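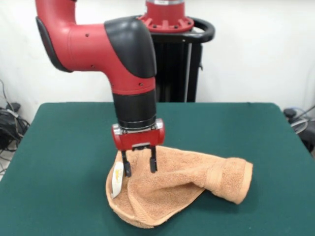 Voilà six semaines que je vis avec le kit Gikley de chez Tellon, et je vous devais un billet depuis octobre (pardon à celles et ceux qui m'ont relancée !). C'est Chiharu Ueda qui m'avait mis le catalogue entre les mains, en me jurant que le linge, c'était l'épreuve de vérité pour une pince. Elle avait raison. Prenez une serviette éponge comme l'orange, toute chiffonnée sur le feutre vert : où la saisir, quand le tissu fait une bosse d'un côté et un long boudin de l'autre ? Les deux doigts noirs s'ouvrent au-dessus d'un pli, et moi je retiens mon souffle à chaque fois, comme devant un enfant qui porte un verre trop plein.

Le kit comprend la pince, deux jeux de doigts et le logiciel, le tout pour 2 326 euros - le bras n'est pas compris, lisez bien la fiche avant de commander. 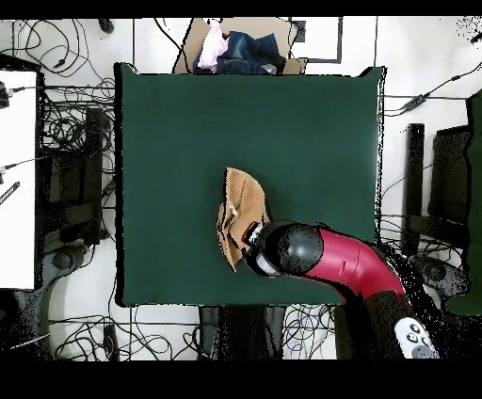

Pour ce prix-là, j'attendais une notice un peu plus bavarde. Milagros Layug, du service client, a eu la gentillesse de rester au téléphone avec moi jusqu'à presque huit heures du soir pour le réglage de la force, et depuis, je n'y touche plus. J'en suis à environ 800 prises, sur l'éponge surtout, et les doigts souples me plaisent bien plus que les rigides, qui pincent trop sec à mon goût. Le logiciel, lui, redemande la calibration à chaque démarrage, et c'est franchement agaçant quand on a juste une petite demi-heure devant soi.

Est-ce que je le garde ? Oui, je crois bien ! Jericho Ignacio me conseille d'essayer aussi les doigts Broner, plus fins - je vous raconterai dès que je les aurai reçus.

Imprimer | Envoyer par e-mail
6 commentaires

Billets récents
Ma visite à l'atelier Pangilinan
Ranger ses câbles, deuxième tentative
Doigts souples ou doigts rigides ?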